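Pre-travel security checklist for delegation visits
Completed with reviewer comments

Delegation: Zilis Regional Mediation Office, visit to Plandura for detainee release talks
Checklist completed by: Ladi Ekwueme, travel security
Reviewed by: Asabe Omoregie, head of mission support
Date: February 25, 2022

1. Travel documents
Passports valid for at least six months: yes
Visas issued for all members: no, one outstanding
Official invitation letter on file: yes
Comment (LE): The interpreter's visa is still at the consulate. Travel is booked for April, so there is time, but the seat should not be confirmed until the visa is in hand.
Comment (AO): Agreed. Name a backup interpreter by the end of next week.

2. Arrival and ground transport
Airport reception confirmed in writing: yes
Vehicles inspected: yes, 3 vehicles
Spare tire and jack in each vehicle: no
First aid kit in each vehicle: yes
Comment (LE): The second vehicle has a spare but no jack. The rental firm, Danladi, has been told. Seat belts in the rear of the third vehicle were stiff but they latch.
Comment (AO): Stiff is not good enough for the lead negotiator's car. Put her in the first vehicle.

3. Routes
Main route driven in daylight: yes
Alternate route driven in daylight: yes
Either route driven after dark: no
Comment (LE): The alternate adds 12 miles and passes the old customs post, where trucks back up in the morning. Phone signal drops out past the post. Satellite phone needed.

4. Meeting venue
Floor plan received: yes
Two exits from the meeting room: yes
Exits open from the inside without a key: failed on first visit, passed on second
Fire extinguishers in date: yes
Separate waiting room for the families' representatives: yes
Comment (LE): The rear exit was chained on the first visit. The chain was off on the second. Check again on the morning of the talks.
Comment (AO): The host ministry should confirm this by letter. A phone call will not do.

5. Lodging
Rooms between second and fifth floor: yes
Rooms on the same corridor: no, split over two
Door chains and peepholes working: yes
Generator tested: yes
Comment (LE): The Lirnance guest house has 100 beds and will be nearly full that week. It could not put the whole party on one corridor.

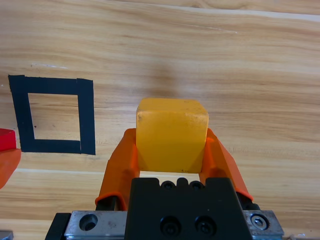 6. Communications and papers
Contact card printed for each member: yes
Check-in times agreed with the duty desk: yes
Draft terms carried on paper only: yes
Press statement cleared before departure: no
Comment (AO): No list of detainees' names is to leave the office on a laptop or phone. The press statement waits until the families have been told the dates.

7. Medical and cash
Nearest hospital visited: yes
Blood types on file: yes
Emergency cash signed out: 3000 dollars, pending signature
Comment (LE): The hospital has an emergency room open all night. The night entrance is on the side street, and the drivers have been shown where it is.

Result: Conditional pass. Items 1, 2, 4 and 6 remain open. Recheck before tickets are issued.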